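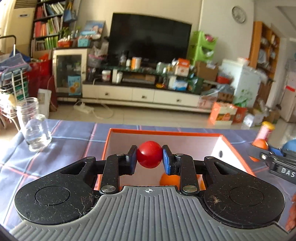
How often should the finger pads of a hand-held gripper be cleaned?

Before every session, and once more in the middle if the session is longer than 30 minutes. A dry cloth is enough for most days.

I give this answer to every new person at Plakmont, and I can see in their faces that they find it too small to be a rule. They came to work with robots and I am speaking to them of a cloth. In this essay I want to defend the cloth.

We work with grippers that a person carries in the hand through normal homes. A living room is a hard place for a machine. A cell in a factory has a fence, a swept floor and a technician who knows its history, but a home has carpets, tablecloths, kitchen air and hair. Look at the round black pads on the body of the gripper, where hair and lint are lying on them. Lint on the body does little harm by itself. I read it as a message about the fingertips, which have been in the same air and touched much more.

Our maintenance sheet came from Stastness, where the same kind of tool is used on a bench. It asks for service every 600 grasps. I respect the people who wrote it, but I think a number of grasps is the wrong measure for us. A hundred grasps of a smooth ball and a hundred grasps of a cardboard box do not leave the same thing on a pad. In June we changed to a check by eye and by finger, and I kept notes. Out of 71 sessions, the pads needed more than a dry cloth in over 30. The old sheet would have caught very few of these.
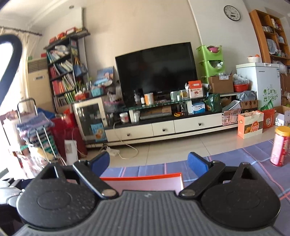

Zesent Workshop Letters, Vol. 2

The second part of my opinion concerns the pivots. Two silver rivets at the fingers carry all of the closing movement, and when one side becomes stiff, the fingers do not meet in the middle. The operator corrects this with the wrist and does not notice that he is correcting. A thin object such as the edge of a flat box shows the fault sooner than a round one, so I like to finish the morning check with a box.

Some colleagues at Niskanen say that oil solves the stiffness. I disagree. Oil in a home collects dust, and after two weeks the joint is worse than before. I prefer to brush it, move it by hand through the full travel, and replace the part if it still resists. This costs more, I admit, and our budget for spare fingers is not large.

I also believe that the person who carries the gripper must be the person who cleans it. When the cleaning is given to somebody else in the evening, the knowledge of how the tool felt at noon is already lost.

August 18, 2023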